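Home Diary Recipes Suppers Contact

2021-02-17
by Esko Pelkonen

Chef-turned-author Hirvonen was meant to sign his cookbook at Rallar in October. It is now a talk on a screen, and we are to cook along at home. I paid for 2 places, having forgotten that I live alone.

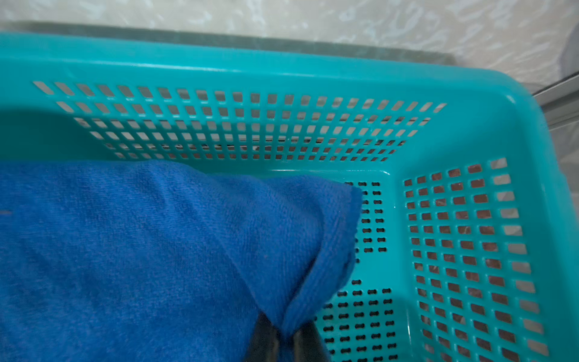
The shopping list came this morning and wants veal bones, which the butcher in Orham greeted with a long silence. I bought sausages.

Before the talk

Stock on by noon. Apron found, ironed, spilt on.
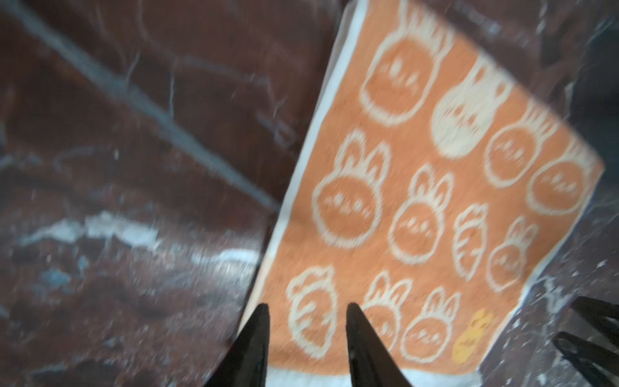
During the talk

He spoke for up to 24 minutes on salt. My sausages were done before he reached pepper. Someone's dog got the loudest applause.
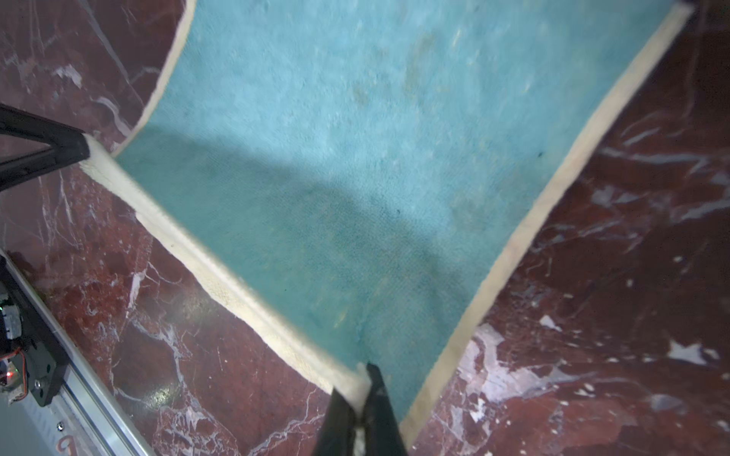 Will there be a real supper later in the year?
Rallar hopes to hold one once the dining room may open, and tickets will carry over.

I asked for a window table and was told I was early.

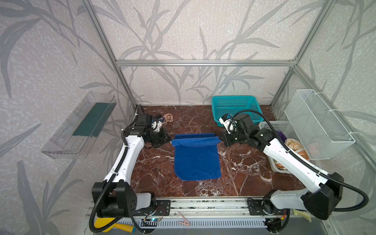 Afterwards

Ate both portions. Washed up in stages.

Comments

Maud: Sausages were the right call.

Pip_R: I liked the salt bit. Is the book any good?

Maud: Heavy.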